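Gramoletti Building, Packing Room 2
Periodic safety checklist with inspector's comments
Inspector: Irja Kallio
Period: September
Marking: OK / Action / Not checked

1. Access and walkways

1.1 Main door opens fully and closes on its own. OK
1.2 Walkway from door to benches kept clear. Action
Comment: Flattened cartons leaning against the wall on the left side of the walkway. Clear width measured at the narrowest point was 23 inches. Move the cartons to the cage in the corridor and repeat the measurement.
1.3 Floor tape legible. OK
Comment: Worn at the corner by the scale, still readable. Replace at next inspection.
1.4 Mats flat, no curled edges. OK

2. Benches and working surfaces

2.1 Bench tops clean, no splinters or raised edges. OK
2.2 Benches level and stable under load. Action
Comment: Bench C rocks when pushed from the aisle side. One leveling foot has backed out. Tighten the lock nut and retest with the 20 lb test weight at each corner.
2.3 Items on benches set back from the edge. OK
2.4 Cutters stored closed when not in use. Action
Comment: Two found open. Retractable cutters only, per the Wesero room rules. The fixed-blade cutter in the drawer of Bench A is to be taken out of the room.
2.5 Tape dispensers fitted with blade guards. OK

3. Lighting and visibility

3.1 All fixtures working. OK
3.2 Light level at bench height adequate for reading small labels. OK
Comment: Read at 10:20 a.m. with the blinds open. The lowest reading at bench height was 600 lux. A second reading after dark is still outstanding from the last period.
3.3 Glare controlled at the working position. Not checked
Comment: Glare depends on the position of the blinds and the time of day. Check from the operator's seat in mid-afternoon, before any change to the fixtures. Bright surfaces behind the work make dark parts hard to judge, and small wear marks are easily missed.
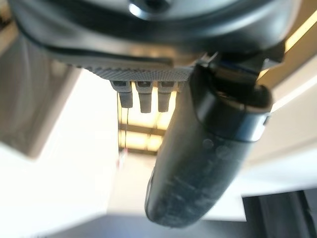 3.4 Emergency light tested. OK
Comment: Held for the full test. Green indicator on after reset.

4. Electrical

4.1 Cords free of cuts, pinches and tape repairs. Action
Comment: Cord of the heat sealer has a flattened section near the plug. Unit tagged and taken out of use. Gashi to supply a replacement cord of the same rating. No repair with tape.
4.2 No extension cords used as permanent wiring. OK
4.3 Cords routed away from walkways and bench edges. OK
4.4 Outlet covers present and secure. OK
4.5 Electrical panel accessible. OK
Comment: The panel is in the corridor. Keep the carton cage on its side of the yellow line when the cartons from 1.2 are moved.

5. Storage and lifting

5.1 Shelving anchored to the wall. OK
5.2 Load limit posted and observed. Action
Comment: Limit is 200 lb per shelf. The label on the end bay is missing, and the bay was loaded with full cases of void fill and printed inserts. Weight not established. Unload the top shelf until the label is back in place.
5.3 Heavy cases stored between knee and chest height. OK
5.4 Step stool in good condition, feet intact. OK
5.5 Cases stacked square, heaviest at the bottom. OK

6. Fire and first aid

6.1 Extinguisher in place, gauge in the green, pin sealed. OK
6.2 Exit sign lit. OK
6.3 Waste paper and film removed at end of shift. OK
6.4 First aid kit complete. Action
Comment: Adhesive bandages low, eyewash past its date. Reorder through Ponlow with the regular supplies. Borrow eyewash from Packing Room 1 until it arrives.

Open items

1.2 Cartons in walkway: same day
2.2 Bench C foot: before next use of the bench
2.4 Open and fixed-blade cutters: same day
3.2 Evening light reading: carried over
3.3 Glare check: carried over
4.1 Heat sealer cord: unit stays tagged until replaced
5.2 Shelf label and load: before next delivery
6.4 First aid supplies: on order

Return completed items to I. Kallio with initials against each number. Items carried over twice go to the building office.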